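Thaís Miranda
Dec 14, 2023

1/ This week I am taking apart old office desktops, and I want to write down how I do it. Maybe it helps someone who has a dead tower in the closet and is afraid to open it.

2/ First, the power cable goes out of the wall. Then I press the power button and hold it for a few seconds. My friend Sadia Magsi taught me this and I never skip it now.

3/ I always put the tower on its side before I look for anything. When it stands up, the cables hang in front of everything and the screws fall to the bottom. One time I searched 19 minutes for a screw, and it was in my sleeve.

4/ With the side panel off, I don't touch anything for a moment. I look where each cable begins and where it ends. Yellow and black wires come from the power supply, the light blue one is SATA. When you follow them with your eyes it becomes much less scary.
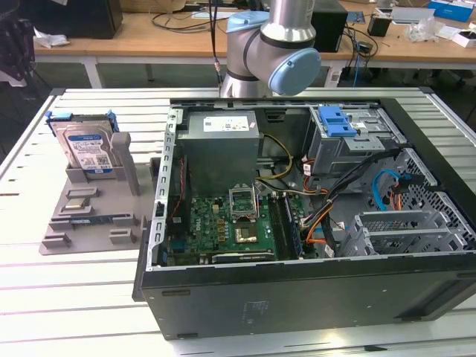
5/ The socket. When the silver bracket is up and there is no processor inside, please keep your fingers and your sleeves away from the gold part. I also don't blow on it. I did this with my first board, and I still feel bad about it.

6/ Memory is easier. Open the small clips at the end of the slot and pull straight. If it doesn't move, look again at the clips before you use force.

7/ The drive cage I like very much when it has a plastic latch like the blue one here. In some other towers I needed a long screwdriver and a lot of patience. I don't know why all of them are not made like this.

8/ For the screws I use 2 small jars - one for the case and one for the drives. They look almost the same but the thread is different, and if you mix them you will be angry later.

9/ Someone asked if it is worth the time. For money, I think not so much. But I have nearly 400 screws now, many good cables, and my neighbor got memory for her slow computer and paid me with cake.

10/ Tomorrow I want to clean the fans. If you know a good brush for this which does not lose its hair, please write to me. The one I have is terrible.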